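15/07/2020 – Duneck Robotics Notes

4.2 Grasping thin plastic bags

Bags were the hardest class in the Bárány set. A film bag has no fixed shape, and the wrist camera sees both the surface and whatever lies behind it, so depth readings are often wrong. We ran 40 trials per policy with mixed contents. The baseline closed on the nearest depth point. The Fuvance policy looked for gathered film and closed there.

The baseline held the bag through the full lift in 17 trials. The Fuvance policy did so in 70 percent of its trials – a clear gain, though most of the remaining failures were slips in the first 2 seconds. The covered gripper also hides much of the contact area from the wrist camera (Figure 2), and we did not correct for this.

Figure 2. Wrist camera view with a light blue translucent bag at the gripper. Dark contents show through the film at left.

We did not test torn bags. Lift speed was fixed for both policies, and the contents were not weighed between trials.

Comments

gripnotes: Was the cover on for the baseline runs too?

tmk_lab: Would like to see slip split by film thickness.

Related items
Clomgate: a test set for soft packaging
Depth errors on clear film
Wrist cameras and self-occlusion
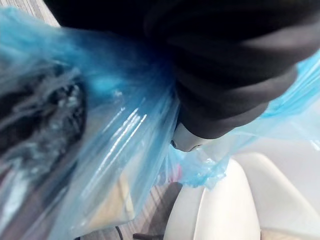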